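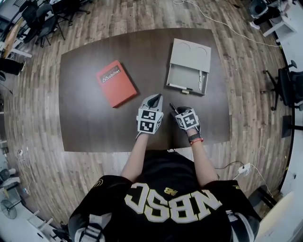
Filed under: Office How-To / Records and Storage

Labeling Binders for a Shared Filing Shelf

Last updated: May

Use one binder per subject. Divide any subject that runs past 200 sheets into two volumes and number them on the spine.

1. Write the subject in one or two words. Avoid abbreviations, which different departments read differently.

2. Set the label in a plain typeface, white on a dark ground or black on white. Keep one scheme for the whole shelf.

3. Cut the label 77 mm wide. Wider stock wraps over the edge of a narrow cover and lifts at the corners.

4. Wipe the cover with a dry cloth. Apply the label from the center outward.

5. Enter the binder in the shelf index: subject, volume, opening month, and the person responsible. Use permanent ink.

6. File by subject, then by volume. Leave a gap at the end of each shelf for new volumes.

When a binder is closed, write the closing month on the inside cover and move it to the archive shelf. Do not reuse its index number. If the subject is reopened, start a new volume with a cross-reference to the old one.

Text: Nelu Cozma. Index layout: Itsuki Yoshida.

Related articles
Choosing Divider Tabs
Setting Up a Shelf Index
How Long to Keep Purchase Records
Moving Paper Files Between Offices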